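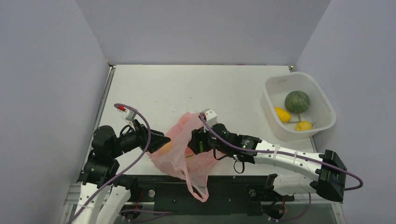

The Kivi two-arm bench unit during the bag-handling exercise, with the fruit basin at the rear of the table.

Equipment review: Kivi two-arm bench unit
Hultville Technical Services, Handling Equipment Section

Summary of finding: suitable for supervised use only, subject to the conditions at the end of this review. The unit developed a fault in the left gripper during the trial, and the supplier's first remedy did not clear it.

Background

The Kivi unit was supplied to the Hultville workshop by Pimavness in February for assessment as a packing aid. It comprises two arms fixed to a common base plate, a gripper and wrist assembly for each, and the Jindov control software, version 6. The section was asked to judge whether the unit could place loose produce into carrier bags at a steady rate and without damage to the goods.

General performance

In ordinary running the unit is quiet and well behaved. The arms keep clear of each other, and the reach is ample for the table on which it was installed. Thin film bags are a demanding material for any gripper, as they crumple and slide, and the film gives little resistance for the jaws to register. The Kivi unit coped better than the section had expected. It could take a bag by both sides and hold it stretched between the jaws with fruit inside. Melons were slow work. Lemons and mangoes gave little trouble.

Set-up took most of a morning. The printed instructions are clear as far as the mounting of the arms and poor thereafter, and the chapter on cable routing refers to a drawing that was missing from our copy.

The fault

The section set a target of 2,000 bag cycles. At cycle 71 the left gripper failed to open on command. The right arm continued with its programmed movement, and the bag was pulled until the film tore along one side. The Jindov software displayed no warning and recorded the cycle as complete. An operator stopped the unit by hand.

The same fault occurred 10 times before the trial was suspended. Inspection found that the gripper cable was being drawn tight when the wrist turned to the far end of its travel, and that the connector was working partly out of its socket. Pimavness advised a longer loop of cable. This was fitted, and the fault became less frequent but did not cease. A replacement connector with a locking collar has been promised and had not arrived at the time of writing.

Safety

A gripper that stays shut is a nuisance with a bag of fruit. The section's greater concern is that the second arm carried on pulling while the first was no longer obeying instructions, and that the operator was told all was well. The stop button worked on every occasion it was pressed. It should not be the only safeguard.

Staff are reminded that a gripper which has failed to open must not be freed by hand while the unit is powered.

Conditions of use

The unit may be run only with an operator present at the stop button. Both gripper connectors are to be checked at the start of each session. Pimavness is to supply the locking connector, the missing drawing and a correction to the Jindov software so that a fault in either gripper halts both arms.

The section will resume the trial once these items have been received. Until then the unit is not recommended for purchase.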